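Print this page | E-mail this page

Seron Household Handling Guide
Section 4: When the Robot Lets Go Too Soon (Fault 1622)

Welcome back, and thank you for sticking with us through the long section on calibration. We wrote this part after a good many letters about fruit landing on kitchen floors, and if that is what brought you here, please take heart. Fault 1622, which we call early release, is a nuisance, but you can clear it at home with a little patience and no special tools. The basket-to-fridge task is the one where it bites most often, with a yellow basket on the desk and the upper compartment of the refrigerator as the place where the fruit goes.
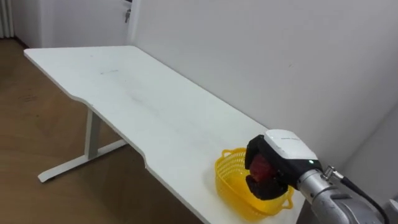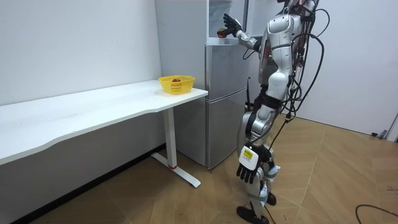
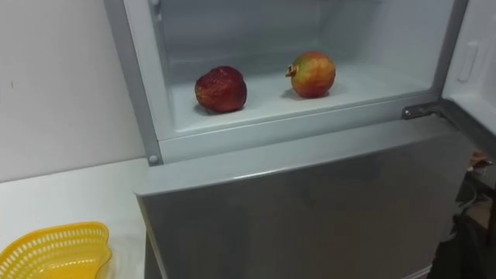

4.1 What the fault is

The hand decides it has reached the shelf when it hasn't quite got there. It opens its fingers, the fruit drops onto the front lip of the compartment, and from there it may roll in or roll out. The log then shows code 1622 with the word RELEASE after it. If you see 1622 with the word GRASP, you have a different trouble altogether and should turn to Section 6.

The usual cause is a shelf height that was taught on one day and a refrigerator that was moved on another – even a small nudge while mopping will do it. Cables pulled tight at the back of the robot can bring on the same fault, as they tug at the arm near the top of its reach.

CAUTION: Keep people and pets out of reach of both arms while the robot is powered, including the arm that isn't working. Never catch falling fruit with the robot's hand still moving. Let it fall. Apples are cheap, and fingers get pinched.

CAUTION: An open upper door sits at face height for many people. Look up before you stand up.

4.2 Clearing the fault

1. Press the stop button and wait for the arm to settle. It may sink a little as it does so, which is normal.

2. Pick up any fruit from the floor, and wipe up juice before you do anything else. A wet floor under a walking robot is a good deal worse than a missed apple.

3. Open the upper door as far as it will comfortably go and check that it stays there by itself. A door that drifts back will bump the forearm and bring the fault straight back.

4. Follow the cables from the robot's back down to the floor. They should hang with some slack, clear of the feet and of the door.

5. On the tablet, choose Places, then Shelf, then Teach Again. Guide the hand slowly to the shelf floor until the tablet chimes. Please don't hurry this one – most repeat faults come from a hurried teach.

6. Set release delay to 13. It leaves our workshop at 4, which suits soft packages but is too quick for round fruit.

7. Put one apple in the basket and run the task at slow speed, with your hand near the stop button.

8. If the apple stays put, try a fruit of another shape. Pomegranates are good for this, as the crown can catch on a finger.

NOTE: Leave a gap between pieces on the shelf. The hand needs room to open, and a crowded shelf can set off the fault even when the height is right.

4.3 If it comes back

Should 1622 return after two careful teaches, stop using the task and write to us with the log. Please mention whether the refrigerator stands on tile, wood or carpet, and whether the basket has been swapped for another one. Our service desk in Wunville will send you form 2694, and a person will read what you put on it.

Reader comments (3)

nudbridge_kitchen: Step 4 was it for me. The cable had got under a foot. Two evenings of teaching the shelf over and over before I looked down!

Ovidiu Sârbu: Could you say in step 6 that the delay goes back to 4 after an update? Mine did in October and I had apples everywhere again.

Seron Support: Thank you, Ovidiu, that's a fair point and we will add it to the next revision.

Contact us | Copyright Marinescu Home Machines, Wunville | Back to top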